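About Nunum

Hi, I'm Letay Gebretsadik, and I run Nunum, a small folding school. Yes, folding! Clothes, towels, sheets, the odd tablecloth if you bring one. I started it in March with a borrowed bedroom in Astwood and a stack of flyers, and I honestly thought my sister would be the only one to sign up. We've since had 480 people through our beginner class, which still makes me laugh when I say it out loud.

I grew up in a house where the laundry lived on a chair. You got dressed from the chair, and if company came over, the chair went in the closet. So I'm not a naturally tidy person, and I don't expect you to be one either. I learned to fold in my first job, doing the back-room work at a linen rental place called Barros, where we got through up to 1,000 pieces on a busy shift. You pick up speed that way — you also pick up opinions.

My biggest opinion is about pants. Most people grab them by the cuffs, flap them around and hope. I teach them flat on the bed first. Spread both legs out, run your palm from the waist down to the cuffs, and deal with the bunching at the crotch before you fold anything, or you'll be folding that lump into every layer that comes after.

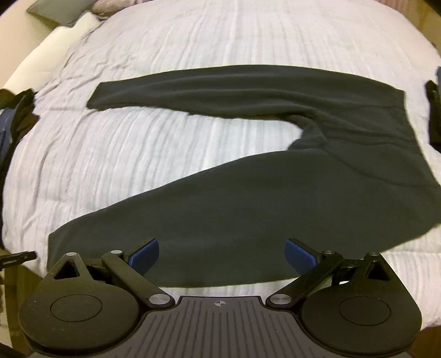

Uzma Dhanial says she still hangs hers and always will, because a folded pair takes up half her drawer and she has closet space to spare. Fair enough! We argue about it every term and she keeps coming back for the fitted sheet class, so I must be doing something right.

There are three of us teaching now. Oona Suominen takes the evening group and is far more patient than I am, and Aleksi Hyvönen does home visits, where you pay for the morning and get through as much of your own pile as you can with him next to you. Bring the real pile, please. Don't wash and iron your nicest shirts for us. We want the thick stuff and the fuzzy stuff and whatever has been sitting at the end of your bed, heavy tops and fleece all in one heap. 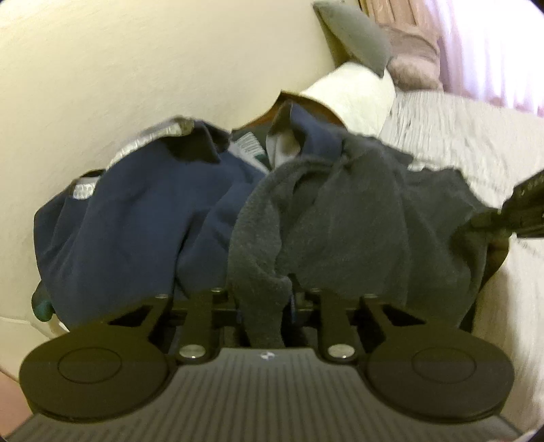 Sorting comes first with a heap like that. Pull out the bulky pieces and give each one its own patch of bed, then shake out what's left — small things love to hide in the folds of big things. After that it's one garment at a time, and I'm not fussy about the order.

Classes are small and the coffee is decent. If you'd like a spot, write to me through the contact page and tell me which item in your house you dread folding most.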